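Sollow Street Market — Stallholders' Meeting
Minutes, Tuesday, 6:30 p.m.

Present: seven stallholders, plus the market office. Apologies from the bakery stall and Nuseck Juice.

1. Minutes of the last meeting
Accepted with one correction. The drain repair was paid for by the market office, not by the stalls.

2. Takeout supplies
The office reported on the shared order for the fall. The Arai quote came to $327 and the Boltard quote to $310, both with delivery. Boltard's price covers cups, lids, straws and carriers but leaves out bags. Samples were set out for people to look at before the vote.

Two stalls asked for molded pulp carriers over folded cardboard ones, which they say go soft when iced drinks sweat. The coffee stall would like white cups again so the stamp shows up. Paper straws stay, as agreed in the spring.

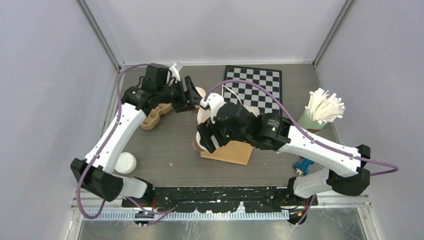
3. Vote on supplier
Boltard, five in favor, two against. The first order will be 3000 cups with lids to match. Carriers to be ordered at the same time, pulp only. The stalls that voted against asked that the price be looked at again after the first delivery, and this was agreed.

4. Paper bags
There are 144 handled bags left in the storeroom. The soup stall said the narrow bags are no good for two containers side by side — they tip on the way to the car. A bag with a flat, square bottom was preferred by everyone who spoke. Twisted paper handles are fine for cold food. The soup stall wants to try them with a full load before saying yes.

There was some talk about color. Plain brown is cheaper, but several people liked the white lining. The office will ask for a price on both kinds and send it around before the next meeting.

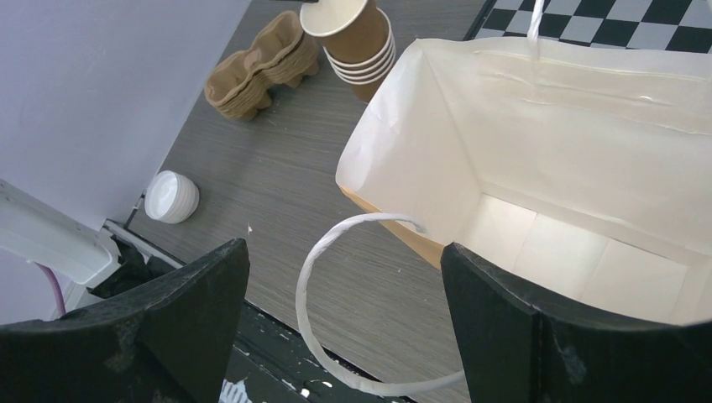 Item 4: open bag with white lining and twisted paper handles; brown paper cups behind.

5. Storeroom
Cup sleeves are being opened at both ends and left on the floor. Please finish one sleeve before starting another, and keep lids on the shelf above the cups they fit. The old wire rack will be moved out to make room for the new order.

6. Other business
The back gate sticks again. The office will call the locksmith. The juice stall's request for a second outlet was held over until they can attend.

Actions
Office: place the Boltard order; get bag prices; call about the gate.
Soup stall: try the handled bags and report back.
All stalls: clear personal boxes from the storeroom by the end of September.

Meeting closed at 7:40 p.m.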